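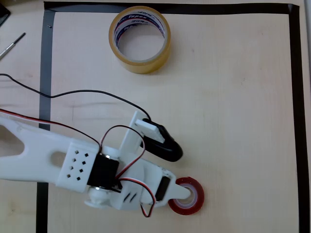 A roll of Tapex packing tape on one of our tables.

Assistant Equipment Manager, Football (part-time, seasonal)

Keogh College is looking for an assistant equipment manager for its football program. The job runs from preseason camp in August through the last game in November, with a few weeks of inventory work after that. You will report to head equipment manager Ailbhe Mulcahy.

The roster has grown and the equipment room now handles gear for practice, home games and five road trips. Most of the work happens before the players arrive and after they leave. On practice days the shift starts at 2 p.m. and ends when the laundry is done. Home games are a full day. Road trips mean loading the truck the evening before and riding with it.

What you will do:
Fit helmets and shoulder pads at the start of camp and check them each week
Replace face masks, chin straps, cleats and buckles, on the sideline when needed
Wash, dry and sort practice and game uniforms
Set up and take down bags, dummies, cones and sleds
Pack and label trunks for road games
Keep the inventory up to date and log every helmet sent out for reconditioning 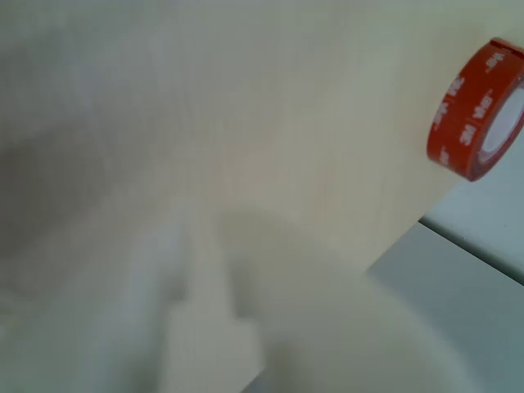

The inventory lists 329 helmets, including the ones used by the summer youth camp at Ultby Field, and each has to be matched to its paperwork before it goes back on a shelf. If you don't like record keeping, you will not like this job in December.

What we need from you:
A high school diploma or equivalent
A valid driver's license and a clean record
Able to lift 50 pounds and stand outdoors for a full practice in any weather
Free on all game days, including the game at Norus in October, which is an overnight trip

Experience in an equipment room at any level is a plus. So is basic sewing. You don't need to have played football. Former student managers are encouraged to apply.

Pay is hourly, at the college's seasonal staff rate, with meals and lodging covered on the road. We issue team outerwear and rain gear. Shoes are up to you. Seasonal staff can use the Varnimard Fitness Center at no charge during the months they work.

To apply, send a resume and the names of 2 references to Sihan Jia in the athletics office. Include a short note, 200 words at most, on when you can start and any dates you can't work. We will interview in person, and the visit includes an hour in the equipment room with the current staff. A background check is required before the first shift.

Applications are reviewed as they come in and the posting stays up until the job is filled. The athletics office is open to callers from 9 a.m.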